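We use cookies to remember your preferences and to count visits. Accept / Manage settings

Shallow baskets, and what I keep in them

I have been using shallow wicker baskets as desk and shelf trays for long enough to have opinions on dimensions, weave and cleaning. A reader, Berhanu Tufa, wrote in April asking which type I would buy again, and my reply got long enough to be a post.

The type in question is the low rectangular tray basket sold for bread rolls. Mine came from a housewares shop in Skadthorpe that has since changed hands. I bought 12 of them in one go at a closing discount and have replaced two. They are used for small loose items: wooden blocks, balls, chargers, seed packets, sewing supplies, and the keys that used to live on the kitchen windowsill.

Depth

Depth matters more than footprint. The useful limit for a sorting tray is 50 mm at the inside wall. Above that, small items stack, and anything in the lower layer has to be dug for. Below that, round items climb the wall when the tray is carried. I tested a deeper basket for a month in the hall cupboard and it filled with receipts. It now holds potatoes.

Footprint is a question of the shelf. My shelves are 300 mm deep, so a basket with its long side parallel to the wall fits with clearance for fingers. Turned end-on, the same basket overhangs the front edge and gets knocked. Measure at the rim. Wicker walls lean outward, and the dimension on the label is sometimes taken at the base.

Weave

A close, regular weave is worth paying for. The open lattice type catches on knitwear and lets pins and small screws through. On a tight weave the failure point is the rim, where the binding strand works free at a corner. Look at all the corners before buying, and press the rim down with a thumb. If the binding slides, put it back.

Rounded corners hold up better in my experience. The strand makes a gentler bend there and is less likely to crack in a heated room. Both baskets I had to replace were square-cornered ones from a different batch.

The inside floor should be flat. Many are slightly domed from drying, and on a domed floor every ball ends up against the wall. A domed basket can be corrected: dampen the underside with a sponge, set it on a board, put a heavy book inside and leave it for 48 hours out of direct sun. This worked on three of mine. The fourth went back to its original shape within the week.

Lining

I do not line them. Kieran Dunmore, who has the other half of our storage unit, lines his with felt cut to size, and it does cut the noise. It also holds crumbs and sawdust, and it has to come out each time the basket is cleaned. If the basket will carry glass or anything with a finish, felt makes sense. For blocks and chargers it is extra work.

Cleaning

Dry brush first, working along the strands. A clean paintbrush is the right stiffness. Then a vacuum with the brush attachment on low. A damp cloth is fine for the rim and the outside. Do not soak the basket, and do not put it on a radiator afterward. I have seen oil recommended for dry wicker and tried it once. It darkened the strands unevenly and left a mark on the shelf.

Labels

Adhesive labels do not hold on wicker. Tie-on card tags do, threaded through the weave one row under the rim. I gave up on labeling the toy baskets altogether, since the contents can be seen from standing height.

Sorting

Empty the basket completely before refilling it. Partial sorting leaves the same bottom layer in place for years. I work on a cloth so that dropped items stay where they land, and I put back only what belongs to that basket's category. Everything else goes to one side until the end. The toy basket took longest, mostly because of disagreement in the house over whether balls and blocks are one category. They are now one category.

Color is the last point, and a minor one. Plain tan wicker is the easiest background to pick small toys out of, provided the toys are painted. A green ball or a red cube, like the two out on the white cloth beside the empty basket, can be found at a glance once it goes in. Unpainted beech pieces vanish against the weave, and I moved ours to a dark tin. If you are buying for a child's shelf, I would stay with natural wicker and skip the dyed versions, which in my case faded on the window side. 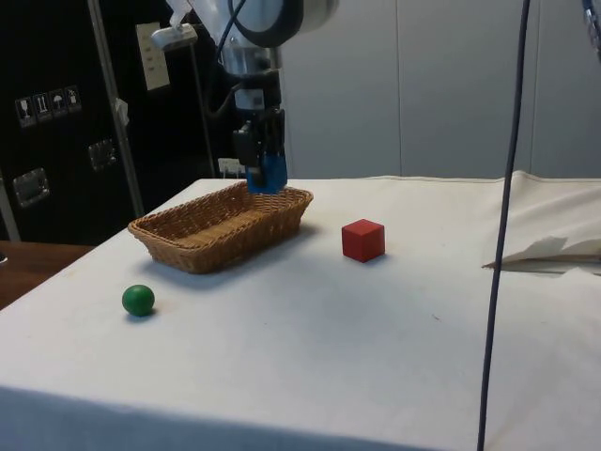 Related posts
Shelf brackets for plaster walls
The Susodari drawer units, two years in
Re-gluing the Abou Jaoude stool
Atis storage tins: lids and sizes

Last updated: 4 July 2021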